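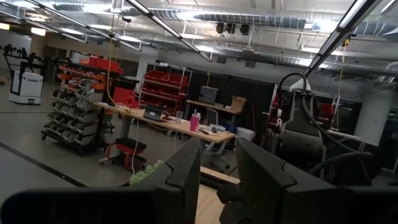 *Fig. 1: Wrist camera view with the Tonell fingers, looking out over the big worktable.*

## Wrist camera and finger test, progress report

December is when our lab section has to pick one setup and stick with it, so I spent the last stretch comparing two sets of fingers (Tonell and Dritton) on the same arm with the same wrist camera. I ran 147 grasps in total, and my neck still hurts from leaning over the bench!

The Tonell fingers got 113 clean picks. They're big and dark and they eat up a lot of the bottom of the camera view, which I complained about in September and I'm still complaining about now. In Fig. 1 you can see how little wood shows between them. The little green fuzzy piece by the left jaw is the kind of thing I care about, small and soft and easy to lose behind a finger.

With the Dritton fingers I only got 71 clean picks out of the same 147 tries. They're skinnier, so the view is way better, but soft stuff kept sliding out (I tried two grip force settings and then gave up on a third).

One more headache: when the wrist tilts, the camera picks up the whole shop behind the table, bins and chairs and ceiling ducts and all. My object finder loved the red bins. I cropped the top of each picture before running it and the false hits mostly went away.

Still to do:

- rerun the Dritton set with rubber pads
- try the Jadoon controller, the current one lags on small moves
- clean up the log, 1570 lines and half of them are my typos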